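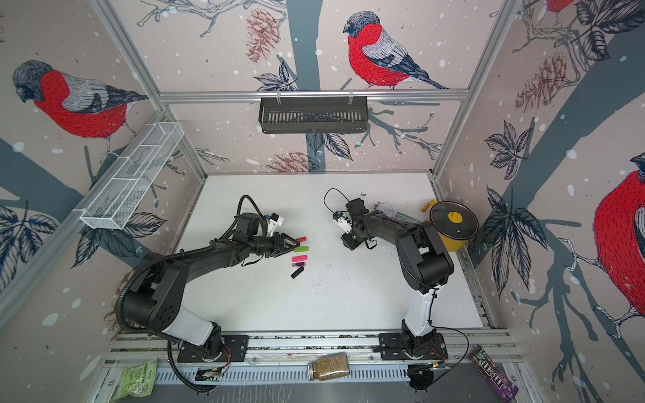 Rule 9 said that an arm must not begin a task until the table was in the state described on the sheet. Naima Alaoui had read it on her first morning at Kostden, and had signed to say she understood it.

By August she was no longer sure that she did.

"The sheet says clear surface," she said. "There's seed on it."

Chin-lung Mok leaned over and looked through the open side of the cell. "There's always seed on it."

"Then it's never been clear."

He thought about this. He had worked at Kostden longer than anyone except Pouran Azimi, and he had the habit of treating a question as something that might go away if he kept still. The two arms waited on their rail. A bullfinch looked down from the back wall with its red breast out.

"Put down what you see," he said in the end. "That's all anyone can ask."

So she typed it in the notes box: seed on table, middle, not on sheet. Then she held the run and went to find Pouran.

Pouran's office was at the end of the corridor, next to the stairs, and the door was open. She was eating a boiled egg over a copy of the rules. The rules ran to 144 pages now. When Pouran had written the first version, for the old site at Oneck, they had fitted on both sides of one piece of paper.

"You've held cell 8," Pouran said.

"Yes."

"Dekgate want their runs by six."

"I know. But the sheet's wrong, or the table's wrong. I can't tell which, and it matters. If somebody reads the record next year, they'll think the arms were working on a clean table."

Pouran put the egg down. "How many runs have we signed off with that sheet?"

Naima had looked it up before she came. "342."

"And who signed them?"

"Mayuree Thaweesak did most of them. Chin-lung did the rest. I did the last few." She made herself go on. "I didn't notice either. I was watching the grippers."

It was quiet for a while. Down in the yard a lorry was backing up to the doors.

"Mayuree asked me about the seed in the spring," Pouran said. "I told her it was too small to count as an object. I think I was busy." She turned over some pages until she found rule 9, and read it with her finger under the words, as if another person had written it. "It doesn't say object. It says state. That was my word, too. I argued for it."

"What do you want me to do?"

"Leave it held. I'll ring Dekgate." 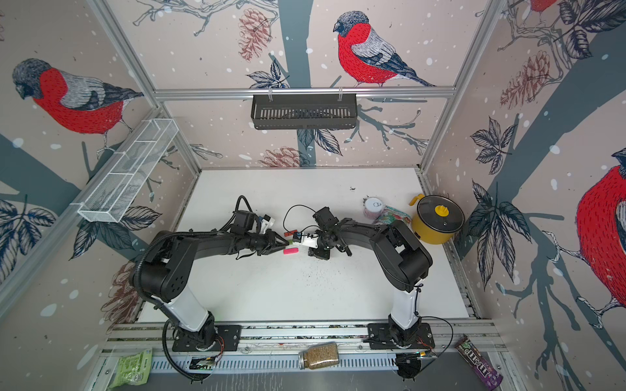

Naima went back and told Chin-lung, who nodded and pulled up a second chair. They wrote the new sheet together. It took most of the afternoon, and they disagreed over nearly every line. Chin-lung wanted to put "loose material may be present" and leave it there. Naima wanted to say where it was and what it looked like.

"You can't describe every crumb," he said.

"I'm not going to. I'm going to say there are crumbs."

At ten to five Mayuree came in with her coat on and read the draft over their shoulders. She didn't mention the spring. She asked for one change, that the person signing should look at the table before they looked at the arms, and Naima put it in as the first line.

"Siriwan will want a copy," Mayuree said. "They use our sheets."

"All of them?"

"All of them," said Mayuree, and took her coat off again.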